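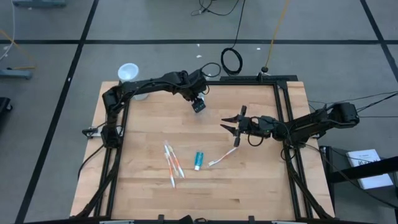

Setting up a shared workspace guard for two arms in Xenos

If you have two arms bolted to one table and you've already got each of them moving happily by itself, the next thing you'll want is for the planner to know about both at once. I put this off for far too long on our Skestness bench (I kept telling myself I'd just be careful!), and once I finally sat down with it, the whole job took less than an afternoon. So get yourself a coffee and let's go through it.

You'll need Xenos installed with the Ollton planner plugin, and a calibrated base position for each arm. If you haven't done the calibration yet, please do that first and come back.

Step 1. Put both arms in one scene file

Open your scene file and load both arm models under the same root, named left and right. It's tempting to keep one file per arm and run two planners side by side, but then neither planner has any idea where the other elbow is. Add the table as a flat box, and add the rails around it too, especially if your arms are mounted on them.

Step 2. Fatten up the links for cables

The stock collision shapes follow the bare links. Cables stick out, and a loop at the wrist moves a good bit as the joint turns, so set link_padding for the forearm and wrist and then jog each arm through its range by hand while you watch the preview. Wherever a cable pokes outside the shape, add a little more.

Step 3. Draw the shared zone

Go to Zones, choose New, and drag a box over the part of the table both grippers can reach. Ours covers the middle, where small things like toothbrushes and a toothpaste tube get picked up. Set max_occupants to 2 if you want handovers, and leave it at 1 for now if you're just starting out.

Step 4. Start the arbiter

Run the arbiter on port 3110 and point both controllers at it. When an arm wants into the zone it asks for a lock, and the other one waits at its hold pose. Pick hold poses with the gripper well up and out of the way, or you'll get a polite little standoff that lasts until you hit cancel.

Step 5. Replay before you run

Load a saved plan and play it back in the preview with motors off. Our first one stopped at waypoint 292 with a left wrist to right finger warning, which I fixed by moving the right hold pose back toward its base. Then run it on the real arms at low speed, with your hand near the stop button.

If the arbiter logs "stale lock," restart the controller that owns it and check that both machines agree on the time.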